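Workshop notebook, Sunday, second kettle

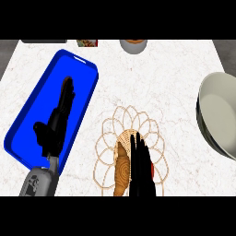
Sioned Mostyn

Glue trials for the Stadora binding, continued. Paste batch four has gone the way of batch three, only with more confidence. It looked splendid at nine this morning, like custard in an advertisement, and by eleven it had separated into water and a sulk. Lalit says I'm letting it cool too fast. Lalit also said this of batch three, which I left under a tea towel for most of the night.

Proportions as before, flour sieved twice, strained through the old muslin. For batch five I'll try the wheat starch Tove brought back from Serkby and stop being sentimental about flour.

Spine linings. The Vídalín paper is lovely stuff and hates me. Grain direction is marked on the wrapper with an arrow, and the arrow is wrong. Tore a strip each way to check and it runs across. I've lined two dummies with the grain going up the spine as it should and one as per the arrow. The arrow one has already curled into something you could drink from. Teófilo wants to keep it as a warning to apprentices, of whom we have none.

Page count, again. The ledger has 768 pages by the librarian's letter and 900 by the printed label on the spine. I make it 768 when I go through it in sections, so the label is either boasting or there was once another volume's worth in there. No stubs that I can find. Valquíria thinks the label came off a different book altogether and was stuck on by somebody who liked the typeface. Going by the state of the glue under it, I agree with her.

Sewing: unpicked the first three sections, kept the old thread in an envelope. Original stations are uneven but I'll reuse the holes. New ones would be neater and I'd know they were there.

The big press at Wanerness is free from August if we want it. Teófilo to ring them. Lalit to stop putting the bone folders in with the cutlery.

Left to soak overnight: starch, in the lidded jar, labelled. Please don't thicken soup with it.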